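3.2 Reprint weeklies and their free gifts

The Tello line began as a black-and-white weekly sold through newsstands in Drenotville and Sitdale. Each issue ran two imported stories, cut into eight-page parts, with a letters page and one new strip drawn locally. Schnyder's index lists 300 issues, of which 60 carried a free gift — most often stickers, sometimes a card mask or a poster folded into the center pages.

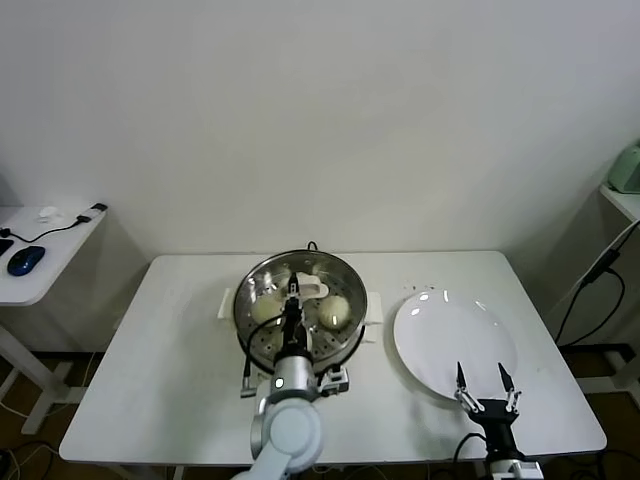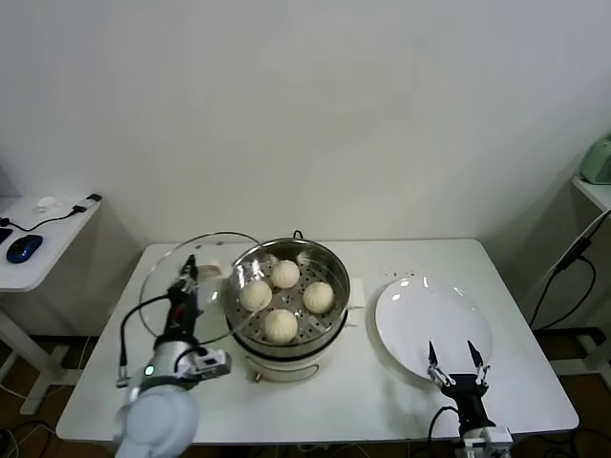
Figure 4. Steamed buns in a stainless steel steamer pot on a white table.

Vol. 8, p. 1678

Gift issues were grouped near launches and relaunches. The publisher, Fidex, kept the cover price the same in those weeks and dropped the local strip to make up the cost. Letters printed in the December issues complain about the missing strip more often than they mention the gift. Copies with the gift still attached are now hard to find, and dealers list them apart from the rest. We did not use dealer prices as a measure of print run — the two do not track each other in the issues for which Fidex's order sheets survive.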